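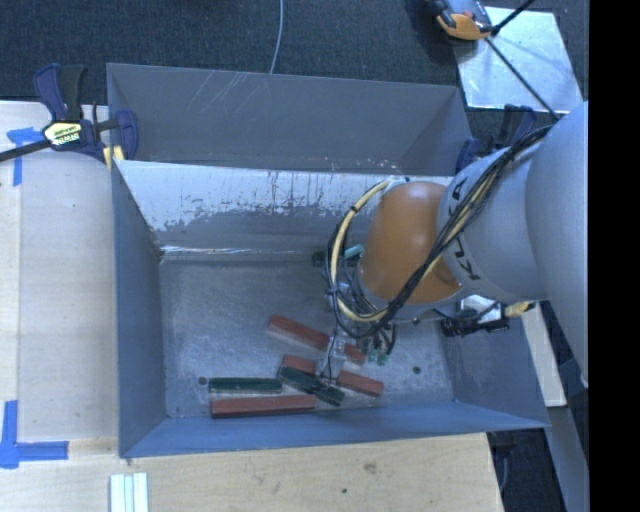 Page last changed: September 27, 2021

# Research Associate in Robotic Bin Picking (fixed term)

**Koronberg Institute, Grasping and Handling Group**

The Grasping and Handling Group invites applications for the post of Research Associate. The successful candidate will work on the Daltedora project, which studies how a robot should choose its next grasp when parts lie across one another in a metal bin. The post is full time and based at the Koronberg main site.

## Background to the post

Picking single parts from a flat surface is well understood. Picking from a bin remains difficult when long, narrow blocks overlap, when one part holds another in place, and when the walls limit the approach of the gripper. Worn metal surfaces also reflect light unevenly, and this affects the quality of the depth data on which the choice of grasp depends.

The first phase of Daltedora compared two ways of ordering grasps. In the first, the robot takes whichever block the grasp model scores highest. In the second, the system first estimates which blocks rest on others and lowers the score of any block judged to be held down. Each method was given 1,000 grasp attempts, making 2,000 in all, on the same robot and with the same set of blocks. The second method completed 963 of its attempts without a dropped part or a protective stop. The first method did less well, chiefly in bins where blocks crossed near a wall. A report on this phase has been accepted by the Grarnuswood workshop series and will be supplied to shortlisted candidates.

The second phase, to which this post is attached, will ask whether the result holds when the blocks are replaced by parts of mixed shape, and whether the order of support can be learned from the grasps themselves without labels added by hand.

## Main duties

The post holder will:

- plan and run grasping trials on the group's KUKA arm, including the set-up and fixing of the bin and the preparation of each starting arrangement;
- extend the present support model to parts other than straight blocks;
- maintain the trial records and the software that produces them, so that any run can be repeated from its log;
- write up results for publication, normally as first author where the work is mainly their own;
- give up to 10 hours of teaching support in each term;
- follow the site rules for work inside the robot cell and keep the risk assessment for the cell up to date.

Some evening work may be needed during long trial runs. This will be agreed in advance and returned as leave.

## Person specification

**Essential**

- A doctorate in robotics, computer vision, mechanical engineering or a closely related subject, or one submitted by the start date.
- Experience of running experiments on a real industrial or research arm. Simulation work alone will not meet this requirement.
- Sound programming skills in Python or C++.
- A good working knowledge of the statistics needed to compare two methods fairly.
- Clear written English.

**Desirable**

- Experience of calibrating cameras against a robot.
- Practical skill in the repair and routing of gripper cables and hoses.
- Earlier work on grasp planning in clutter.

## Terms

The post is offered for two years, with a review at the end of the first. Salary will be on the Research Associate scale, and the starting point will depend on experience. Applications for part-time working will be considered, provided that the applicant can be on site for trial weeks. The project is supported by Thampi, which supplies test parts to the group. Thampi has no say in the design of the trials or in what is published.

## How to apply

Applications should be made through the Koronberg vacancies page and must include:

1. a curriculum vitae;
2. a covering letter of no more than two pages, addressing each essential item in turn;
3. one paper, thesis chapter or technical report written mainly by the applicant;
4. the contact details of two referees.

Shortlisted candidates will be asked to give a short talk on their own work and to complete a practical task with recorded trial data. Reasonable travel costs will be met. Candidates who need any adjustment to the interview or the practical task should say so when they accept the invitation.

The vacancy will remain open until the post is filled. The appointed candidate will be expected to take up the post no later than June.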